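Steltport Makers' Stall: second progress report
To: Graziella Costa, Baptista Small Grants
From: Marisol Contreras
2024-11-06

Where we are

The grant was for 15 local crafters to share one market stall and one online shop. We have 15, although two of them are speaking to each other only through me. The disagreement concerns glitter and I expect it to outlast the funding.

Sales

We sold 367 pieces between April and the end of last month. Macario Trujillo's hand-painted keepsake boxes did best, followed by Leobardo's lino-cut cards. The felted wombats have yet to find their public. I bought one. It looks at me while I do the accounts.

Workshops

Eliseo Olvera ran the varnishing workshop twice. The first session went through 90 brushes' worth of colour testing and produced several lovely grey boxes. For the second he put out fewer paints, and people went home with things they were willing to show their families.

Parcel packing was the other popular evening. Everyone now folds tissue the same way, or says they do.
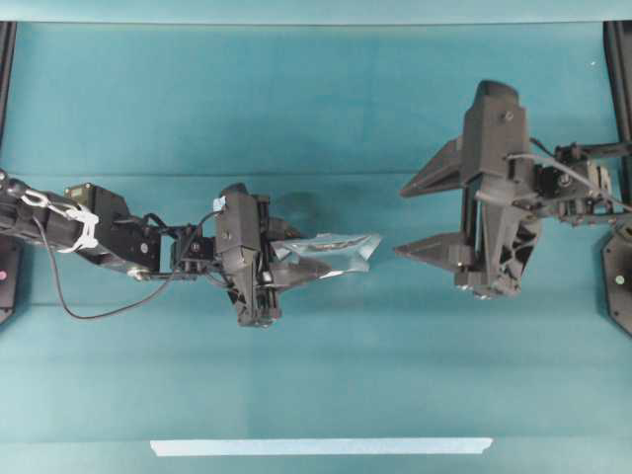 Online shop

The Taltik shopfront is live and takes money, which puts it ahead of the one we described in our first report. Listings are up for all but 2 makers. One is still choosing a name for her colour range, and the other is Leobardo Solís, who will write his descriptions "when the mood is right". I have offered to supply the mood.

Postage remains our sorest point. Drokano quoted up to $15 a parcel for anything framed, so we are steering framed prints to the stall and posting the flat ones.

Still to do

Reprint the swing tags with the right web address. Replace the stall's awning – the present one is mostly a suggestion. Send you the receipts, which Macario has sorted by size.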